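CHAPTER 4
Reading the Surface: How Sawing Determines Figure

4.1 Why the cut matters

A log can be opened in several ways, and each way exposes the growth rings at a different angle. The choice is made at the mill, usually before anyone knows what the boards will become. It affects the appearance of the finished surface, the amount of waste, the behavior of the board as its moisture content changes, and the price per board foot.

Chapter 3 treated the growth ring as a unit of structure: a band of earlywood, formed in spring, followed by a denser band of latewood. In this chapter the ring is treated as a shape in three dimensions. A tree trunk is close to a stack of nested cones, one for each year of growth. A saw blade is a flat plane. Every pattern described in the following sections is the result of passing a plane through those cones.

4.2 Terms used in this chapter

Ring angle. The angle between the growth rings and the wide face of the board, measured on the end grain.

Flat-sawn. A board with a ring angle of less than 30 degrees. Also called plain-sawn.

Rift-sawn. A board with a ring angle between 30 and 60 degrees.

Quarter-sawn. A board with a ring angle of more than 60 degrees. Some mills set the limit higher, and buyers should ask which rule is in force.

Figure. Any pattern visible on the face of a board. The word "grain" is often used for the same thing, but in this book grain refers to the direction of the fibers unless the text says otherwise.

4.3 Straight figure and arched figure

When the blade passes through or near the center of the log, it meets the cones along their sides. The rings appear on the face as nearly parallel lines. This is the figure of quarter-sawn stock.

When the blade passes at a distance from the center, it cuts each cone off-axis. The intersection of a plane with the side of a cone, taken parallel to the axis, is a hyperbola, and the rings appear as a set of arches, one inside the next. The trade name for this is cathedral figure. In a straight, evenly tapered trunk the arches point toward the top of the tree. A bulge or bend in the trunk closes some of the arches into ovals.

Spacing depends on two factors: the width of the rings and the angle at which the blade meets them. A shallow angle spreads a single ring across a wide band of the face. For this reason, the lines at the center of a cathedral are far apart, while those at its sides are close together. Line spacing on a flat-sawn face should not be used to estimate the age or growth rate of a tree. Use the end grain.

Rotary-cut veneer follows a different geometry. The log turns against a fixed knife, and the sheet is peeled along the rings. The figure is broad and irregular, and may repeat with each turn of the log. Section 4.6 gives the method for telling it from sliced veneer.

Figure 4.1 Nested arches and ovals in a pale wood tabletop, with long curving lines across the rest of the surface.
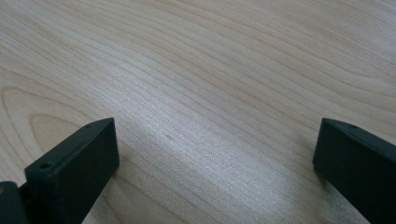
4.4 Movement across the face

Wood shrinks and swells by different amounts in different directions. Tangential movement, along the rings, is commonly near twice the radial movement, across them. Movement along the length of the board is small enough to be ignored in most furniture work.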